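Unidade 4. Organização do posto de trabalho doméstico: energia, cabos e objetos de uso corrente

Material de apoio à disciplina de Gestão de Espaços Interiores. Versão revista em 7 de julho de 2021.

## 4.1 Âmbito

A presente unidade trata da secretária de uso pessoal, entendida como superfície única sobre a qual convivem a iluminação, a alimentação elétrica, o material de escrita e os objetos trazidos da rua. Não se abordam as bancadas técnicas nem os postos de atendimento ao público, matéria da Unidade 6.

Os valores citados provêm do inventário realizado no edifício Guerra, que abrangeu 956 postos individuais e registou 3.732 objetos pousados sobre os tampos. Desses objetos, 1.924 foram classificados como de uso diário. Os restantes foram distribuídos pelas categorias de uso ocasional e de permanência sem uso, conforme a grelha Tisham distribuída na primeira aula.

## 4.2 Zonas do tampo

Para efeitos de análise, o tampo divide-se em três zonas:

- **Zona próxima**, ao alcance do antebraço, destinada à tarefa em curso.
- **Zona intermédia**, ao alcance do braço estendido, onde ficam cadernos e material de consulta.
- **Zona de fundo**, reservada a candeeiros, vasos e objetos de pouca manipulação.

Nos tampos de contorno arredondado, a delimitação das zonas deve acompanhar a curva. O método Groten, concebido para tampos retangulares, exige neste caso uma correção, descrita no anexo B.

Um candeeiro de abajur largo ocupa, em projeção, uma área muito superior à da sua base. O levantamento deve registar ambas as medidas. O espaço sob o abajur é frequentemente contado como livre, embora a altura disponível limite o que nele se pode colocar.

## 4.3 Alimentação elétrica

A régua de tomadas pousada sobre o tampo é solução corrente em habitações arrendadas, onde a fixação à parede ou ao móvel pode não estar autorizada. Facilita o acesso às tomadas, mas retira comprimento útil à secretária e atrai para junto de si os cabos excedentes. No exemplo seguinte, a régua está disposta no sentido do comprimento, com um cabo preto enrolado à sua direita e um fio fino que vem do candeeiro; um saco de tecido e um caderno azul partilham o mesmo tampo.

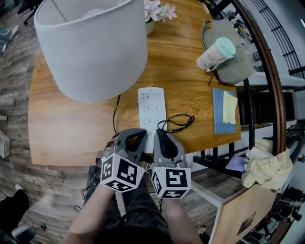

Tisham observa, a este respeito, que a régua deveria passar sempre para a face inferior do tampo, ficando à vista apenas o cabo em utilização, e que qualquer outra disposição deve ser tratada como provisória. A posição é defensável em mobiliário próprio. Em mobiliário arrendado, esta disciplina admite a permanência da régua sobre o tampo, desde que sejam observadas as seguintes condições:

1. A régua fica encostada a um dos limites da zona intermédia.
2. Nenhum cabo atravessa a zona próxima.
3. Os cabos sem uso são desligados e guardados em gaveta ou caixa.
4. Não se pousam recipientes com líquidos em plano superior ao das tomadas.

O excedente de cabo não deve ser apertado em voltas curtas. Recomenda-se a volta larga, presa com fita de tecido reutilizável. A ficha de aquisição do projeto Skurorard prevê 2.700 fitas deste tipo para o conjunto dos edifícios.

## 4.4 Objetos em trânsito

Consideram-se em trânsito os sacos, os copos com tampa, as chaves e outros artigos que acompanham o utilizador entre a casa e o exterior. A estes objetos deve ser atribuído lugar fora do tampo, de preferência numa prateleira lateral ou num gancho.

As notas autocolantes seguem o regime do suporte a que estão aplicadas: coladas num caderno, contam com ele como um só objeto; coladas no tampo, são registadas em separado.

As plantas artificiais classificam-se como elementos decorativos de fundo. A sua manutenção limita-se à remoção do pó, a incluir no plano mensal de limpeza.

## 4.5 Trabalho a entregar

Cada estudante apresentará a planta de um tampo à escala 1:10, com a indicação das três zonas, do percurso de todos os cabos e da localização das tomadas. A planta será acompanhada de uma proposta de reorganização com um máximo de duas páginas. A entrega decorre em novembro, na secretaria do curso, em suporte de papel.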